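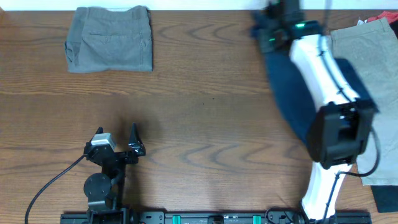 Gray pants folded, navy cloth pending. Arm at work.

Can a Machine Fold Your Pants Yet? (And What To Do Until It Can)

Every laundry tips page sooner or later gets the same question in the comments, and on the Rurkgate Household Page it comes in from people who have been standing over a dryer too long. When can I hand this to a robot?

Short answer: you can hand it a pair of pants. Keep your hands free for the rest.

The longer answer depends on which part of laundry you mean. Washing was automated before most of us were born, and drying too, and we thanked the machines by buying more clothes. Folding is where it gets sticky. A plate is the same shape whichever way you pick it up. A pair of pants is a different shape every time you breathe on it, and two legs that look like one leg will fool a camera as easily as they fool a teenager.

So what the current crop of two-armed folding setups can do is work at a table, one garment at a time, with everything in reach and good light. Put them in front of a full basket with a fitted sheet wound around it and I'd like to watch, from a distance, with a snack.

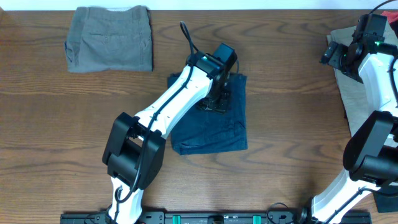 Page last changed: March 15, 2022

Pants are a sensible place to start, for a machine or for a child you are trying to train. They have a waistband, they have seams, and the fabric is usually heavy enough to stay where you put it. Denim especially. If you want to make folding easier on anybody, with fingers or with grippers, the same few things help.

Clear the table first. All of it. A folding surface with mail on it is a mail surface.

Shake each pair out by the waistband as it comes out of the dryer, one good snap, and lay it down with the legs together before you do anything clever. Most bad folds are bad before the first crease.

Empty the pockets. You know this. I know this. There is still a ballpoint pen story in my house from last July, and a couch cushion that remembers it.

Fold lengthwise, one leg on the other, and tuck the pointy bit of the seat in so you have a straight edge. Then hem up to waist, and in half again (or thirds, if your drawers are shallow). Smooth with the flat of your hand toward the fold.

Park finished pairs at the back of the table, away from where you are working. I used to stack them at my elbow and knock the pile over, then refold it while muttering. It pleased me more than it should have to see folded gray pants kept up by the far edge, clear of the traffic.

Now for money, where the robot question usually goes quiet. The Prellix folding unit was quoted to me at $3,510, delivery extra, and that one wants you to clip each garment on by hand. By the time I have clipped a shirt to something I could have folded it, put it away and forgotten which drawer. The wash-and-fold counter at Chuang Cleaners charges $26 for a big bag and the shirts come back squarer than I have ever managed. I did the arithmetic on the back of a dryer sheet box and the counter won by a couple of years.

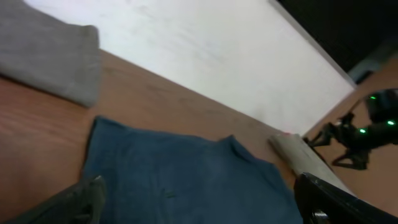 One reader wrote in to say I was grading on speed, and that speed is the wrong test: "I don't care if it takes 40 minutes a load. I'm asleep. My dishwasher takes longer than I do and I have never once raced it."

Fair, and I have been turning it over ever since. Slow is fine if you can walk away. The trouble is the walking away. A dishwasher is a box with a door, and if it fails you get dirty dishes. Something with arms, working out in the open, had better be right about where the table stops and where the cat begins. Until I'm told otherwise by someone with a cat, I would stay in the room, and if I'm in the room I may as well be pairing socks.

Where I would put a machine to work tomorrow is the shop, or anywhere the same thing comes down the line all day. Shop rags, aprons, towels of one size. If you run a place with a rag bin, buy one kind of rag and stick to it. Your future robot will be grateful, and so will whoever does it now.

What I would leave alone for the time being:

Fitted sheets. See above. I can't do them either.
Anything with a drawstring.
Kids' clothes still inside out with the underwear nested in them.
Black pants on a dark table. Put a light towel down first, for your own eyes as much as any camera's.

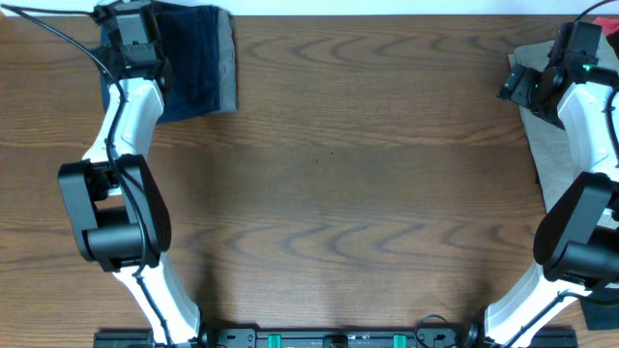
You left out the putting away, goes a comment that has been sitting under this page for weeks, and it has more thumbs up than the page does. Folding I can do in front of the TV. It's the stairs I want a robot for.

I have no tip for the stairs. I can say that a basket left on the fourth step gets carried up by the third person to trip on it, and that a stack sorted by drawer goes away faster than one sorted by who wore it. Put the heavy pants on the bottom and the T-shirts on top. If you have a landing, leave a flat spot there and nothing else on it.

Next on the list is getting pen ink out of a couch cushion. Tips welcome, cold water has been tried.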